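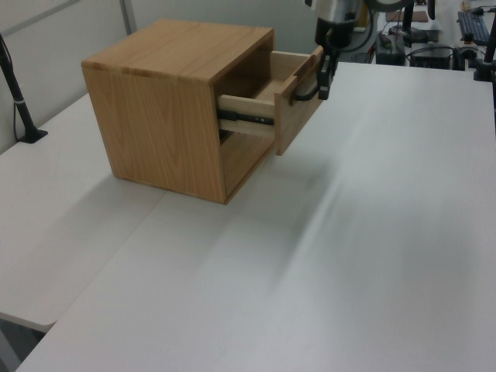
Malabanan, October 21, 2023

Home | Cabinets | Drawers | Repairs | About Us | Visit | Contact

Hi, and welcome to Undent! I'm Crisanto Marquez, and I make small wooden cabinets with drawers that pull out the way a drawer should. That's pretty much the whole business, but you clicked on "About Us," so I'm going to tell you a lot more than that.

I started out fixing other people's drawers. A neighbor had a nightstand with a drawer that stuck every single time the weather turned, and I said I'd take a look, and then her sister had one, and then I had a garage full of nightstands and no place to park. The name comes from those days. Half the repair jobs that came in had dents along the front edge where people had yanked, kicked or (one time) used a screwdriver to get the drawer moving. I'd steam the dents out, sand the spot down, and fix the thing that caused the yanking in the first place. So, Undent. My wife wanted something classier and she may have been right, but the sign is up now!

The first cabinet I built from scratch was a cube, and the cube is still my favorite shape to make. It goes beside a bed or under a desk, or you can stack one on another if you're short on floor. We call it the Wata. It has one drawer up top and an open space underneath for books, shoes, a printer, the dog's stuff, whatever you've got. I went back and forth for ages on whether the bottom should get a door. Every customer I asked said leave it open, so I left it open, and I've never had one person write in wanting the door.

I like a warm, honey kind of color on wood and I like to see the grain. On the sides I run it straight up and down. I'm picky about this to the point of being annoying, and if you come by the shop I will probably turn a cabinet around and make you look at the side panel. The edges stay square and crisp too. I know rounded corners are popular, and we'll round yours if you ask, but you'll have to put up with me sighing a little.

Then there are the slides. I used to do wood on wood, waxed, the old way, and I still will on a repair if that's how the piece was made. For our own cabinets I switched to black metal rails and I'm not going back. They go on with small screws, so if one ever wears out you can swap it yourself at the kitchen table with a regular screwdriver – no glue, no special tool. The Wata drawer has a full front panel with a good top edge to grab. Go ahead and pull it from there. That's how I open mine every morning to find my keys.

We moved out of the garage in June and into a real shop with 3,500 square feet, and I still catch myself stacking things in the corner like I'm short on room. It has decent light and big white tables we can push together when a job gets long. I love those tables. You can see every bit of sawdust on them, so they get wiped down way more than my old bench ever did.

We also make a taller piece called the Tikero, with 2 drawers and the same rails. It came out of a request from a school that wanted something for art supplies, and it's turned into a nice steady seller. As of this month we've sent out 1,017 cabinets, and 680 of those were the Wata, so I guess I'm not the only one who likes a cube.

If you have an old drawer that sticks, squeaks or falls on your foot, we still do repairs, and I still enjoy them a lot. Bring just the drawer if the whole piece is too heavy, but please measure the opening before you leave the house – width, height and depth, all the way to the back. Write it on a piece of tape and stick it to the drawer bottom.

Stop in any time the front door is propped open, or send a note through the contact page. I answer them myself, usually at night after supper, so forgive the typos!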